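Visit report: Mekport open day, hand-held gripper kit

2024-03-17

I went to the Mekport open day to look at one product, the Verira hand-held gripper kit, and ended up staying until they started stacking the chairs. We are a small integration shop, and one of our customers has been asking whether they could record their own handling demonstrations instead of paying us to program every new part. The Verira kit is one of the things on our list, and this was the first chance to get it in my hands.

Mekport is on the second floor of a former print works. Parking is behind the building and the sign for it faces the wrong way, so drive past the loading dock and turn in after it. Sign-in was quick. They give you a badge and a sheet with the demo times, and after that you are free to walk between the rooms. Coffee is at the far end next to the Mogensen stand, which had conveyors and guarding and a long line of people waiting to talk about guarding.

The Verira session ran in a side room with a few rows of chairs. The talk took longer than the schedule allowed, mostly due to questions, and hands-on time came after. Groups were limited to 5 people, and each group got its own table and one kit.

What you get in the case is the gripper, a camera that mounts on it, two battery packs, a charger, a wrist strap, and a set of spare finger covers. The recording software is a separate download. It runs on an ordinary laptop and does not need an account for local use, which I asked about twice to be sure. Uploading to Verira's own service does need an account, and that part is billed by the month.

You hold the gripper like a heavy paint roller and work the fingers with a trigger. The trigger has a long travel and a light spring. I liked that for slow closing and disliked it for quick picks, where I kept starting to lift before the fingers had fully met. The person next to me had the opposite complaint, so it may come down to hand size. There is a screw for adjusting the spring but we were asked to leave it alone.

Weight is my main concern. The listed figure does not include the battery, and with the battery on, the balance moves back toward the wrist. After one set of recordings I was ready to put it down. A customer's operator doing this for half a shift will want a support arm or frequent breaks. Verira sells a counterbalance, but it was not at the open day and the price was not on the sheet.

The workflow goes like this. You start a recording with a button on the handle, do the motion, and press again to stop. The laptop shows the clip within a few seconds and gives it a pass or a warning. Warnings come up for fast wrist movement, for poor lighting, and for what they call lost tracking, where the software can no longer work out where the gripper is. In our group lost tracking was the common one. The instructor said plain surfaces make it worse and suggested putting some fixed objects near the back of the work area. She also said a dark background is fine as long as the table itself is well lit.

We made 59 recordings between us. The software kept most of them and flagged the rest, and flagged clips can be reviewed and kept by hand. I would want a customer to have one trained person doing that review, since the viewer is slow and the keyboard shortcuts are not listed anywhere on the screen.
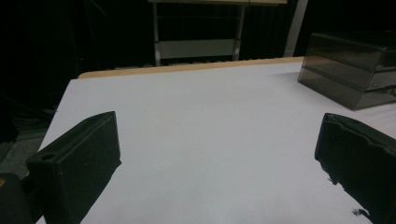
The fingers deserve their own paragraph. They come off for replacement, and the job takes a hex key and a few minutes. Covers are treated as a consumable. Verira quotes a life of 312 hours for the standard type, and I have no way to check that number. I asked what happens to older recordings when you switch to a different cover, and the answer was that you should expect to record some of the harder picks again. That is worth writing into any quote we give. A customer who changes covers halfway through a project should know it is not a free change.

I also asked about using the recordings with robots from other makers. The export is an open format with the camera video, the finger opening, and the position of the tool over time. Verira supplies a matching robot-side gripper for 3 arm models. For anything else you need an adapter plate, and Mekport can machine one. Ours would need the plate. Lead time depends on how busy their shop is, and they would not commit to a date before July.

Before leaving I stopped at the Flitano table across the hall. They offer a service built on the same kind of kit: you send them parts, their staff record the demonstrations, and you get back the data and a report. It would suit a customer with one fixed job and no spare people. For a plant that changes parts every few weeks, shipping boxes back and forth would get old quickly — and the turnaround they described was longer than our customer's usual changeover. They did show a sample report, and it was better organized than anything the Verira software prints out.

A few notes for anyone going to the next one:

Book the hands-on session when you register. Walk-ins were being turned away by late morning.

Bring your own parts. They let you use them if they fit on the table and have no sharp edges. I brought two molded caps and a bracket, and the bracket taught me more than the sample blocks did. It is an awkward shape and it slips if you take it by the short side.

Ask for the printed price list at sign-in. The one in the session room was an older version with the battery packs left off.

Wear something with sleeves you can push up. The wrist strap catches on cuffs.

As for a recommendation, I would rent one kit for a month before buying. Mekport rents them with the laptop included, and part of the rental comes off the purchase price if you go ahead. I have asked for a written quote covering the rental, one adapter plate, and a spare set of covers. I have also asked for the counterbalance price, and whether the trigger spring can be changed without voiding the warranty. I will add both answers to this page when they arrive.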